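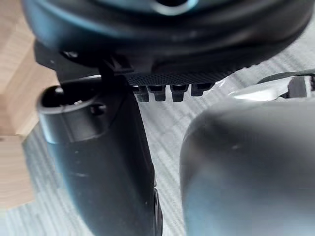
Workplace Inspection Checklist – Bevmont Building, Upper Offices
Inspection date: 13 September 2022
Marks used: OK, Fix, Watch

1. Exits and walkways
Exit doors open fully from inside: OK
Exit signs lit: Fix. The sign by the Clamora meeting room is out. New tube ordered.
Walkways clear: OK. Boxes from the Bretitz delivery have been moved to storage.

2. Floors
No loose tiles or lifted carpet: Watch
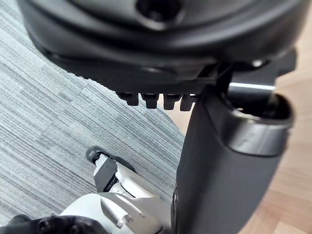 Floor coverings were checked in each office and at the top of the stairs. The stair nosing is sound, but one strip is worn smooth and should be replaced before winter. Places where carpet meets a wooden floor, as it does near the office chair, need a look at every inspection – an edge that starts to lift will catch a shoe or a caster. Press the edge down with your foot along its full length and note any spot that springs back.

3. Storage
Shelves fixed to wall where over shoulder height: OK
Heavy items kept low: Fix. Up to 10 reams of paper are stacked on the top shelf in the copy room.
Cabinet doors close and stay closed: Watch. Hinge screws to be tightened at the next visit. 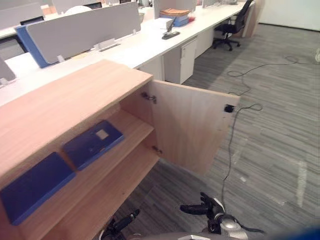
Wooden cabinet with the door open, shelf inside.

Doors that swing out over a walkway should be shut after use. Please remind staff.

4. Chairs and desks
Casters, levers and seat fixings checked: OK
Desk edges free of splinters: OK

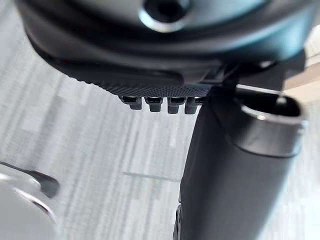 5. Electrical
Cords free of cuts and crushed spots: Fix. 2 cords taken out of use.
Power strips not plugged into each other: OK
Space heaters: none found in use
Panel door labeled and clear: Watch. Label is faded.

6. Fire equipment
Extinguishers on hooks, pins in place: OK – 8 checked
Service tags current: OK. Benmoussa has the service contract and is due back in the spring.

Open items go to the building office. Copy room shelf to be cleared first.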